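Week 5: Pattern, Repeat and Why Your Eye Gets Tired

Notes for the Saturday group, 9th May

I promised I'd type these up because I talked too fast last time and half of you were still drawing when I'd moved on to borders. So, pattern. We're on surface decoration for two more weeks and then it's on to color, which I know is what most of you signed up for!

Let's start with the motif. A motif is the one thing that gets used again. It can be a leaf, a dot, a vase, a wobbly line your kid drew. On its own it's just a drawing. Put it down a second time and people start looking at the gap between the two, and from then on you're designing the gap as much as the drawing. Most of the weak homework I saw in January (you were brave to show it, thank you) had a lovely motif and a gap that had been left to chance.

The repeat is the smallest block you can copy over and over to fill the whole surface. Students mix this up with the motif all the time. One repeat might hold a single motif or a dozen of them. For the Ibarra sheets I handed around, the repeat is 61 centimeters tall, and it has so many different flowers in it that several of you swore it didn't repeat at all. It does. Lay two sheets side by side, find the bent stem near the top, and slide one sheet along until the stems line up.

There are three layouts I want you to be able to do without looking at your notes. Straight repeat, where every block sits directly beside and above the next one, like bathroom tile. Half-drop, where each new column slides down by half a block. And brick, the same idea turned sideways, so that it's the rows that slide. Half-drop is the one I use most. It hides the edges of the block and it gives you diagonals for free, and the eye likes wandering along a diagonal.
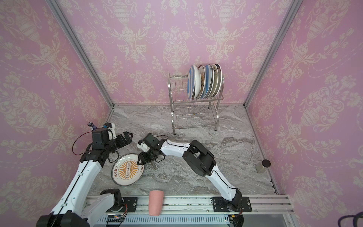
Damask is a word that started with cloth. It's a weave, usually in one color, where the pattern shows up because the threads in the figure catch the light differently from the threads in the ground. Wallpaper makers borrowed the look and kept the name, and on paper it generally comes down to two tones that sit close together. Cream on soft pink is a good one to study, with urns and scrolling leaves and those garland swags that carry your eye from one motif across to the next. Squint at it and the pink and cream nearly melt together, and you can put something busy in front, even a rack of plates that don't match, and the wall still holds together as one surface. Now imagine the same drawing in black on white. I wouldn't last an hour in that room.

Which brings me to contrast. I think of it as volume. A pattern with low contrast can be as fussy as you please, because it's whispering. Turn the contrast up and you need to simplify the drawing or make it bigger or leave more ground showing. The Finari cards (the ones in the gray box, please put them back in order this time) show one leaf design printed at five levels of contrast. Pin them up, walk to the far end of the room and write down which one you stop being able to read first. Do it before you look at anyone else's answer.

Scale is the other thing that catches people out. A design that looks bold on a sketchbook page can turn to porridge on a wall. My rule of thumb is to pin up a sample and stand back around 30 paces if you have a long enough hallway, and if you don't, take a photo and look at it tiny on your phone. It's a cheap trick and I use it every week.

A quick word on marble, as somebody asked. Veining isn't a repeat when it comes out of the ground, but printed marble has to have one, like any other printed pattern. The designer's job is to lose it. Look for one strong vein and see how soon you meet it again. The Drerov sample book has a good one on page 154 and a really clumsy one straight after it.

Homework

Draw one motif. Keep it simple, something you can redraw in a couple of minutes.

Make it into a straight repeat and then a half-drop, same size, same pencil. Tracing paper is fine.

Color the half-drop twice, once with two tones that are close and once with two that are far apart.

Read the Ovier handout on borders up to the part about corners. Corners are next week — they're a pain and I'd like us all to be fresh for them.

Bring scissors.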